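## 6. Recording a Folding Episode with the Paired Grippers

If you have come this far, your two Trarnent grippers are charged, labeled and synced, and you have shaken hands (so to speak) with the Funov recorder. This section walks you through one garment folding episode in a home, from laying the cloth down to closing the file. Please read it all the way through once before you pick anything up. It goes a lot more smoothly the second time, and we would much rather you spent your first ten minutes reading than re-recording!

The method depends on the person working the way they would at home on an ordinary day. The Yeom policy learns from the path of both hands and the opening of both sets of fingers, so a natural fold at a comfortable speed is worth a great deal more to us than a perfect one.

### 6.1 Laying out the garment

1. Choose a surface you can reach without stretching. A bed is fine, and so is a bed with a mat on it.
2. Spread the garment out loosely. Leave the wrinkles alone. Early in the project we smoothed everything flat, and the policy then had no idea what to do with a real pair of pants.
3. Put finished pieces to one side, where both gripper cameras will still catch them now and then.
4. Check the number sticker on each gripper against the hand you are holding it in. The character after the digits tells you left or right.

> **Note:** Daylight from a window is welcome, even when the panes come out white in the recording. Please don't close the curtains halfway through an episode, though, as a sudden change in light upsets the tracking.

### 6.2 Approaching and grasping

5. Press record and hold both grippers still until you hear 4 short beeps.
6. Bring the fingers toward the cloth with the gap open, and keep the edge you mean to take hold of between the two tips.

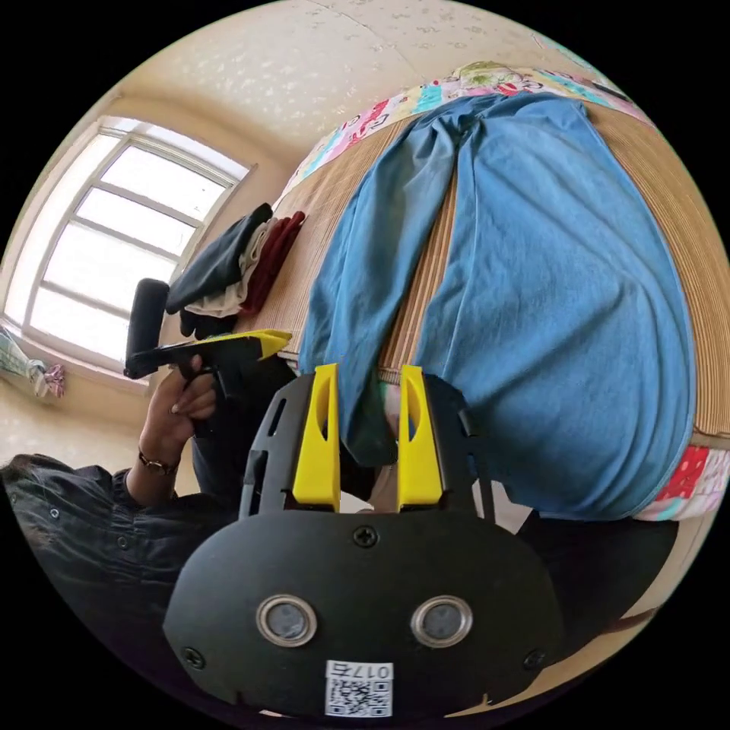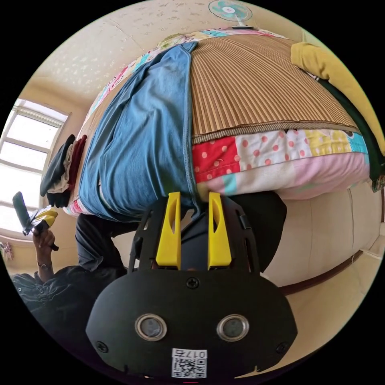 *Fig. 6-1 and 6-2. Blue cloth on the bed, with the open yellow fingers of the nearer gripper in the foreground and the second gripper held in the other hand.*

7. Close the fingers gently. A firm squeeze is enough, and you don't need to crush the fabric.
8. Lift, carry and lay the cloth over itself, then open the fingers fully before you pull away. Half-open releases are the most common reason an episode gets rejected.
9. When the last fold is down, hold still again until you hear the closing tone.

> **Caution:** Keep sleeves, bracelets and long hair clear of the finger brackets. The slots are just the right size to catch a loose thread or a thin chain.

> **Caution:** Never wipe the round lens covers with the garment you are folding. Use the cloth in the case.

### 6.3 How many episodes, and what to expect

We ask each household for 8 episodes per garment type. For the first Dustanura release we trained on 432 episodes, and the folding policy was noticeably steadier on soft, rumpled cloth than the version trained on 200. Long garments with two legs are still the hardest for it, so if you have the patience for a few extra, those are the ones we would love to have.

If an episode goes wrong, don't delete it. Mark it "R" in the recorder and carry on with the next one. Seo-ah Cha reviews all the marked files herself, and she has rescued a good many that their owners had given up on.

Continue to Section 7 for uploading.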